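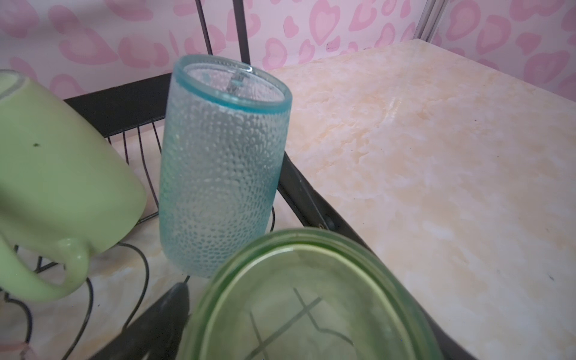
1/ The Idell bank run, a thread

OK so I promised this back in June and then got buried in county ledgers. Get a drink, it's a long one.

2/ Idell was a mill town. One mill, one bank, one rail spur, and a hotel that burned down twice. The bank was called Skimar Savings and it held pretty much everybody's money, including the mill's payroll, the church building fund and the school's coal money.

3/ Skimar had a very nice building (stone front, brass rail, the works) and a very thin vault. On the morning the trouble started it had 738 dollars in coin on hand. I've seen the cash book. Somebody underlined the number.

4/ Where was the rest? Mostly in Batista. Batista was a canal company that planned to dig from the river to the lake and make the whole valley rich. They'd dug 19 miles of it. Most of that was dry and the part that did have water in it leaked into a guy's orchard. He sued them, and that case is a whole other thread.

5/ Skimar's directors kept buying Batista bonds well after the digging stopped. I used to think they were crooks. Now I think they'd bought so many that admitting the bonds were bad meant admitting the bank was gone, so they bought more and hoped.

6/ Then a notice shows up in the paper over in Darura, the county seat. Four lines, bottom of page three, next to an ad for stove polish. Batista would not be paying its bondholders that quarter.

7/ The Darura paper came up on the 9 a.m. train. By noon there was a line out the door of the bank and past the feed store.

8/ My favorite part!! The cashier starts paying people out in the smallest coins he's got, counting each pile two times, out loud. A depositor complained in a letter to her sister that it took "the better part of an hour to be handed my own eleven dollars." She did get her eleven dollars though, so good for her.

9/ They closed the doors at 3 and never opened them again. The mill couldn't make payroll that week, so it paid in paper scrip you could only spend at the mill store. You can guess what happened to prices at the mill store.

10/ Idell had 3000 people before the run. I went looking for how many were left five years on and the tax rolls are a mess, whole streets just marked "gone" in pencil. The spur line cut back to one train a day and then to none.

11/ Depositors finally got a settlement when the receiver sold off the building and the canal land. It came to 49 cents on the dollar, which is a lot better than I expected going in, but it took so long that plenty of it was paid to widows and kids.

12/ Someone asked me last time why the state didn't step in. There was one bank examiner for this whole end of the state and he'd visited Skimar the year before. His report says the books were "kept in a neat hand." That's nearly the entire report.

13/ Sources, for those who like them: the cash book and the receiver's file are at the courthouse in Darura, second floor, ask for the oversize boxes. The letter is in a private collection and I only got to read a typed copy, so I'd take the spelling with a grain of salt.

14/ Still hunting for any of that mill scrip. If you've got a piece in a drawer someplace, even a torn one, my messages are open. Orchard lawsuit thread is next, once I can read the judge's handwriting.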